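Who repairs the repairers' work? Claims after the Dadthorpe flood
Levente Rácz, term project report

I read 163 repair complaints from householders in Dadthorpe, all filed after the July flood. Most concerned swollen floors and delayed drying. The insurer, Fonard, used four contractors.
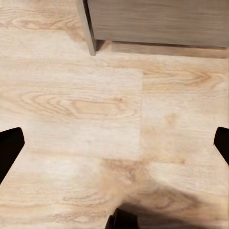
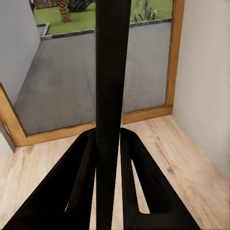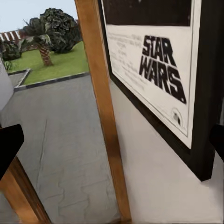 First and second: pale wood floor. Third: framed Star Wars poster.

Ten complaints named Deák, the smallest firm. None had a written scope of works, so blame was hard to assign.

Related
Ulitus: reading a claims file
Storm excess explained

Comments
Prasanna Seneviratne: Did you ask Fonard for its drying logs?
Levente Rácz: Yes, no reply yet.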